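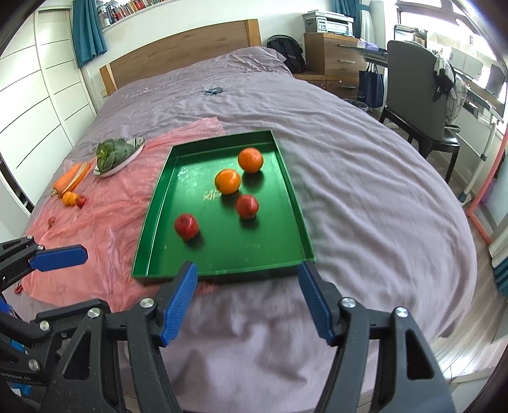
Ticket: Handgreifer Prollesano, Tablett-Aufgabe wird nicht sauber übernommen

Suchen im Ticketsystem … Suche

Oktober 2024, Status: offen

Hallo zusammen, ich führe die Aufgabe mit dem grünen Tablett gerade von Hand vor (Äpfel und Orangen bleiben drin, das Gemüse links fasse ich nicht an) und bekomme in Grusska ständig »Öffnungsweite unbekannt«. Von 32 Durchgängen wurden 30 gespeichert, 2 fehlen komplett!

Schon probiert: Backen ganz auf und zu, neu kalibriert, Grusska neu gestartet – hilft immer nur kurz. Seit dem Update im Juli war eigentlich Ruhe. Soll ich die 2 einfach nochmal vormachen, oder braucht ihr vorher das Log?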